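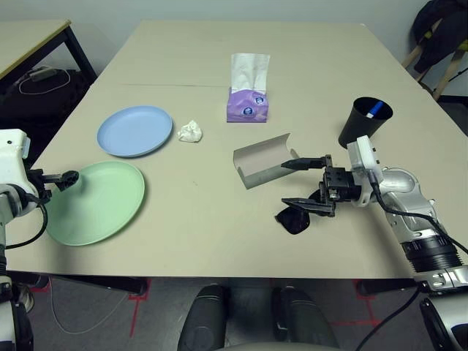 Both grippers out over the practice table, with the sunglasses under the right one.

Teaching a two-armed robot to tidy a table

I've been itching to write this one up! Marna is the two-armed robot we've been putting together in our shared workshop, and since October she has had a table of her own to practice on. This page covers how to set up a tidying task at home or in your own shop, once your arms move and your grippers open and close when you tell them to. If you're still bolting joints together, bookmark this and come back.

What you need

Two arms with parallel grippers, a head camera, a table the arms can reach most of, and a handful of household stuff. We use plastic plates, a tissue box, a cup with a marker in it, a small cardboard box and a pair of sunglasses. Raid your kitchen before you buy anything.

Step 1: Fix the table in place

Push the table up to the robot and mark where everything goes with tape on the floor. Red tape on gray carpet is easy to see from across the room. Our table is two tops pushed together, so check that one side isn't sitting higher than the other. A plate sliding over a bad seam will catch and spin, and you'll spend an evening blaming your code (I did, a whole Monday).

Step 2: Sort out the cables

Move each arm slowly through its full reach with the table clear and watch the cable the entire time. You want enough slack for the farthest stretch, but no loop low enough to sweep a cup off the table. Clip, move, look again. Keep floor cables out of the path you walk to reach the stop button – and do have a stop button!

Step 3: Pick objects that ask for different grips

This is the fun part. A plate wants a pinch at the rim, with the fingers coming in from the side. A cup can be grabbed around the body. Sunglasses are wonderful and awful, all thin arms and curves, and they teach you more about finger height than anything else we've tried. A crumpled tissue is great for light-touch practice. Leave the tissue out of your first runs, though.

Step 4: Do the approach by hand first

Drive one arm at a time. Bring the gripper to a hover just above the object, stop, and look at it from the side as well as through the camera. From the head camera, one long black finger can cover most of what you're reaching for. Jouko Kuusisto, who wrote our arm control, set the slow mode to 14 percent of full speed, and I still use it for every new object.

Step 5: Record your runs

Start with one object and one goal, such as sunglasses into the cardboard box. Fold the box flaps outward so the opening is wide. Shift the objects a little between runs and save the bad runs in their own folder. We had 137 good ones before we let both arms work together, and I'm hoping to reach 2,000 by spring.

Step 6: Add the second arm

Give each arm its own side of the table at first, with a gap down the middle where neither goes. Once that runs smoothly, shrink the gap bit by bit. Handing a plate from left to right comes next for us, and I can't wait to write that page too!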